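Stasosen: a word list of kitchen and market talk

Stasosen is a collection of short phrases people say while they cook, shop and eat. Version two is out, and it's nearly twice the size of the first! It holds 2,833 phrases in plain text, one per line, with a speaker code, a place code and a loose English gloss.

What's inside

phrases.tsv has everything. Of the full set, 1,582 phrases come from the market at Windum and the rest from home kitchens in the hills nearby. A second file, doubtful.tsv, keeps 447 lines where two listeners heard different things. Please do look at those, they're some of the best ones (the soup insults especially). 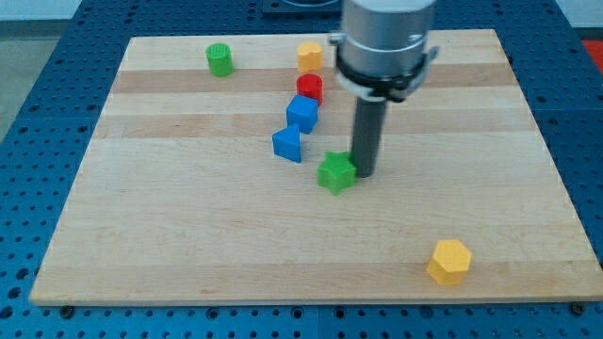 Windum, 20 August 2018

Spelling follows the Ueda system, with long vowels doubled and tone left out. We went back and forth on tone for weeks and I'd still love to add it, so if you have a good ear and some free evenings, write to us. Glosses are free, so "the onions are shouting" stays just as it was said.

Getting started

Open the files in any spreadsheet program and choose tab as the separator. The old Wulico reader works too, but set it to UTF-8 first or the double dots vanish. Speaker codes start with a letter for age group: A for under 30, B for 30 to 60, C for older.

Known problems

Fish names are a mess. Three villages use the same word for three different fish, and the glosses don't always say which. Lines with the place code X have no place at all.

License

Free to copy, change and share, with credit to Stasosen. Speakers agreed to this before recording. Audio isn't included.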